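July 28, 2018

Got in early to finish the maintenance on the two-arm unit before Kęstutis needed it. The counter rolled past 3,000 picks yesterday, so the wrist check was due, and the left gripper had been giving me a torque warning on and off all week.

Started with everything powered down. Wiped both arms, checked the cable loop on the left side for rub marks. There was one shiny patch on the jacket near the elbow, not through to anything. I put a wrap of tape on it and wrote it in the book. We need a new cable from Dollau. The last one we ordered in March and it was the wrong length, so this time I measured ours and wrote the number on the order form myself.

The finger screws on the left gripper were the problem, or part of it. Two of them turned with almost no effort. Took them out, cleaned the threads, put them back with the blue threadlock and left it alone for 60 minutes while I did the paperwork. The right hand was fine. I opened and closed each finger from the pendant and the thumb still goes out a bit slower than the rest, same as last time. Kęstutis says leave it.

After that I set the table for the grip test. Same things we always use: tray at the front, chickens, foam cubes, snack bag. The chickens are the hard ones. They bend when you pick them up, and the long neck swings. The cubes tell you if the force is set too high.
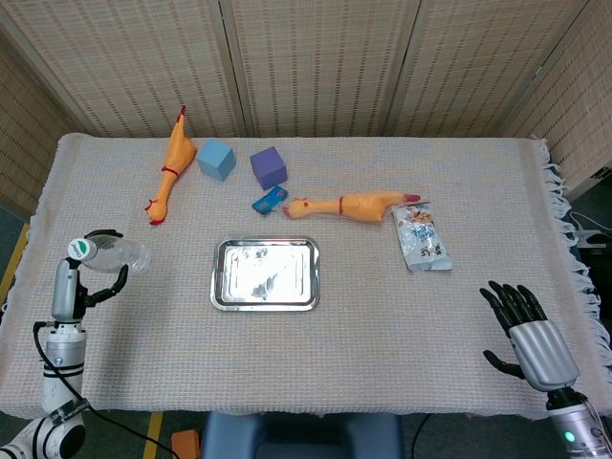

Left gripper with the water bottle, right hand open.

Ran the bottle with the left arm at force 5 first, then brought it down to 3. No torque warning at either setting, so I think the screws were it. I'll give it a few days before I cross it off the list.

Then the cameras. The Tukham software wants a fresh calibration any time you touch a wrist, and I had touched one. It failed the first time. I went over the lens with the cloth and ran it again and it passed, so I don't know if it was a smudge or just the software. The tray is the thing I worry about. The steel picks up the light and the depth reading goes patchy along the rim. I tried turning down the exposure a step and the rim came out cleaner. Saved that as a new profile and kept the old one too.
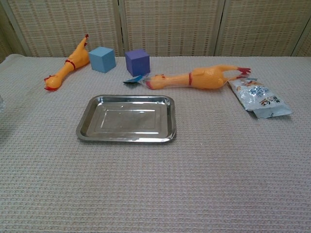 Vija came by before lunch and asked why I don't just put a matte tray on the table. I told her the people at Butkienė use steel and they are who the unit is going to, so steel it is. She signed the book and took the order form down with her. She also wants the backup drive changed over, which I forgot.

Still to do: backup drive, label the spare fingers, ask Dradby about the firmware note they sent. Also find the small hex key. I had it when I did the screws and not since.

Home late. Leftover soup.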